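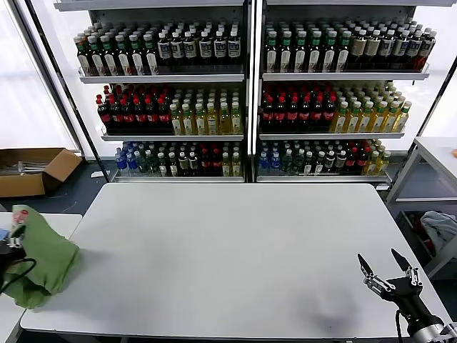

Lidberg, the knitted glove and scarf workshop in Ulgate, closed its spring sale in April and has begun work on the range it will offer in the fall. Ikhsan Liew, who founded the business, met with the Kostport Makers' Register to discuss how small runs are planned, colored and priced. He compared the planning of a color range to the stocking of a drinks shelf, where bottles with green caps are kept in one block and bottles with white caps in the next, so that a customer can find a kind before reading a single label. "Our old page mixed everything," Mr. Liew said. "Someone who wanted gray gloves had to scroll past all the scarves. We now group by color first and by item second, and the number of messages asking whether we carry gray has gone down."

The workshop produced 3,000 pairs of gloves last year, in addition to scarves and a small number of wrist warmers. Every pair is knitted on flat machines and finished by hand. Mr. Liew stated that the finishing takes longer than the knitting and that this part of the work limits what can be offered. "We can knit faster than we can sew thumbs," he said. "When I accept a large order, it is the thumbs I am thinking of."

Yarn is purchased from Saragih, a spinner that has supplied the workshop since its first season. Colors are chosen from shade cards, and the workshop orders a test cone of each before placing a full order. The fall range will include a rust and a dark blue that were both rejected on an earlier occasion. According to Mr. Liew, the rust looked brown once it had been knitted in rib – a problem that the card did not show – and Saragih has now provided a brighter version.

Fitriani Pelupessy is responsible for patterns and sizing. She explained that the gloves have been offered in two sizes from the beginning and that a third size is under review. "The complaint we receive most often concerns finger length," Ms. Pelupessy said. "The palm fits and the fingers are short. If we only make the whole glove bigger, the cuff becomes loose and lets the wind in. I would like to lengthen the fingers and leave the cuff alone." Sample pairs in the longer pattern are being worn by customers who volunteered through the mailing list. Their comments will be collected before the pattern is settled.

Ms. Pelupessy also described a change to the scarf. The fringe will be removed from the standard model and kept for special orders. It used a considerable amount of yarn, and it tangled in the wash. Some regular customers have objected. "One lady has bought the fringed scarf for every member of her family, and she wrote us a long letter," she said. "She will still be able to order it."

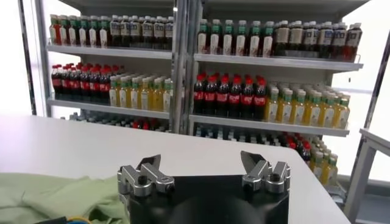
How long does a customer wait for a special order? The usual time is six weeks from payment, and the workshop writes to the customer if the yarn has to be ordered in.

Mr. Liew was asked about returns. Gloves that have not been worn may be exchanged for the other size, with the customer paying postage in one direction only. Special orders may not be returned unless there is a fault in the knitting. He noted that repairs are accepted at any time and that a worn fingertip can normally be reknitted, although the color may differ slightly from the original. "Dye lots change," he said. "I tell people this before they mail the gloves, and most of them want the repair anyway."

Sales will continue through the workshop's own page and at the Kostport winter market. Mr. Liew does not plan to supply stores for the present. A trial with a gift store ended after one season, when unsold scarves came back faded along the fold from lying in the window. They were sold at a reduced price to visitors at the workshop.

The shade list for the fall will be sent to the mailing list first – orders for the rust will open later than the others, once the yarn has been delivered and checked.

Register > Members > Knitwear and Accessories > Interviews > Lidberg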